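3.2 混放容器与取物记忆：访谈与日志结果

本节讨论家庭及小型工作间里“混放”这一习惯。所谓混放，指使用者把用途不同的小件物品放进同一个敞口容器，不分格、不贴标签。前人多把它当作收纳失败来处理，我们的材料不太支持这种看法。

材料来自两处，Tirndale的居民区和Erkum的一条修理铺街。两地共回收有效问卷200份，其中70人另外填写了取物日志，为期3周。日志格式很简单：找什么，先去哪儿找，找到没有，顺手写一句感想。感想栏原本是可选的，结果写的人不少，有些比正式答案还有用。

先说Tirndale。住户普遍有一个“什么都往里扔”的容器，位置多在玄关或厨房台面一角。抽屉也有，但抽屉要拉开才看得见，受访者对抽屉的描述明显更含糊，常用“应该在里面”“好像放过”一类说法。敞口容器则不同，路过就能扫一眼。有受访者写：“不是记得放哪儿，是记得昨天看见过。”这句话基本概括了我们后面要讲的“被动复习”。

Erkum的情况复杂一些。修理铺的台面本来就挤，容器里的东西更换得快，上午放进去的零件下午可能就用掉了。店主们对里面有什么说得很准，对什么时候放进去的则说不准。时间信息丢得早，位置信息留得久，与预调查时的印象一致。

需要说明容器的界定。编码时只看三条：口是敞开的；内部没有固定隔断；里面的物品不属于单一用途。材质、颜色、大小一概不计。最初的编码表还有“深度”一项，后来删了，两位编码员对深浅的判断始终对不齐。图2为敞口容器内放置少量物件的情形。

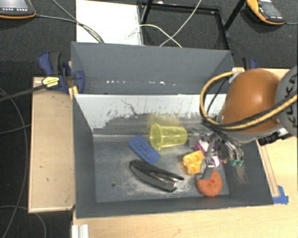 图2 敞口灰色方箱，内有少量物件

物件数量的影响比预想的要大。日志里凡是写到“翻”这个动作的条目，后面的感想多半带情绪：烦，算了，再买一个。而只写“看”的条目几乎没有抱怨。我们据此把取物分成两类，目视取物和翻找取物。前者发生在容器内容稀疏时，表层即全部；后者发生在堆叠之后，表层遮住下层，使用者得靠手去确认。两类之间有没有一个清楚的界线，目前不敢说。问卷里让受访者自己判断“满不满”，各人标准差得很远，有人铺了个底就觉得满了，有人堆出沿口还说能放。

翻找还有一个副作用，即重新排列。手伸进去拨几下，原先在上面的沉到下面，下次再找时，脑子里的那张旧图就不准了。Tirndale有受访者提到，家里只要有人翻过一次，自己就得“重新认识一遍”。共用容器的家庭里这类记录偏多，独居者很少提到。独居者的容器乱归乱，乱法是稳定的。

清理的频率也值得一提。多数人没有固定周期，触发清理的往往是一次找不到东西的经历。清理当天的日志通常很短，过几天反而变长，因为熟悉的位置没了，要重新建立。有几份日志在清理之后连续出现“先去老地方找”的记录，老地方已经空了，手还是先往那儿伸。这种滞后在修理铺几乎看不到，可能与物品周转快有关，也可能只是店主懒得写。日志长短与忙闲直接相关，Erkum的记录在一月明显变少，分析时没有做补偿。

关于分格收纳。问卷中有一题问是否试过带隔断的盒子，试过又放弃的人给出的理由相当集中：放的时候要想。混放的好处正在于放的时候不用想，把判断推迟到取的时候。推迟是有代价的，但代价不一定由同一个人付。共用家庭里放的人和取的人经常不是同一个，矛盾多从这里来。这一点在访谈中反复出现，问卷却没有设计相应题目，是本研究的一个疏漏，后续应当补上。

标签的情况类似。贴过标签的受访者大多承认，标签在头一阵子有用，之后内容和标签慢慢对不上，再后来就没人看了。Erkum有一家铺子的盒子上写着“螺丝”，店主自己说里面主要是弹簧和钥匙坯，问他为什么不改，答曰大家都知道。标签在这里变成了容器的名字，与内容无关。这个现象和地名有几分像，不展开。

数据录入用的是Vi，日志转写后按条目存成纯文本，再由Grutico做词频和共现统计。转写中遇到方言词一律保留原样，另附注释。有少量手写日志字迹无法辨认，按缺失处理，没有猜测补写。两位编码员在“目视／翻找”上的分岐经讨论解决，讨论记录见附录。

综合两地材料，可以暂时提出这样的看法：敞口混放容器在内容稀疏、使用者单一时，取物表现并不差，使用者靠日常路过的一瞥来维持记忆；内容一旦堆叠，或者使用者增多，这种维持就容易中断。至于中断之后如何恢复，日志只给出了零散线索，下一节结合访谈再做讨论。另外，本节所说的表现均为受访者自报，没有计时，读者引用时请注意这一点点。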